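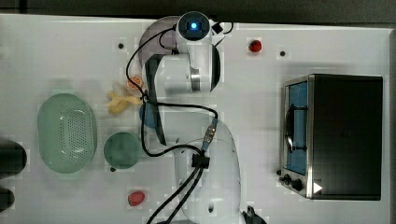
4. Setting out the play kitchen

Read section 3 first if the oven is still in its box.

1. Wipe the table top. Damp cloth, no spray. Let it dry.

2. Toaster oven goes on the right side, door facing in toward the middle of the table. Check the door opens all the way before you put anything else down.

3. Colander and round bowl on the left. Side by side is fine, dont stack them. Small hands can't get them apart.

4. Play food last. Banana, strawberry, citrus slice, the little red one. Spread them out, no neat rows. Kids should have to reach and pick.

Note: exact spots don't matter. Oven right, dishes left, food wherever there's room.

CAUTION: Toy oven only. Never put real food in it, and never set it on a hot stove or next to one.

CAUTION: Small pieces. Not for kids who still put things in their mouths.

5. Putting away

1. Food in the bowl, bowl in the bin. Colander on top.

2. Look inside the oven. Somthing always gets left in there.

3. Close the door, carry the oven with both hands from underneath. Not by the handle.

Note: sticky pieces get warm water and dish soap. No dishwasher, the paint lifts.

Missing a piece? Write to Martim Pinheiro at Elska, give set number 208 and say which food it is.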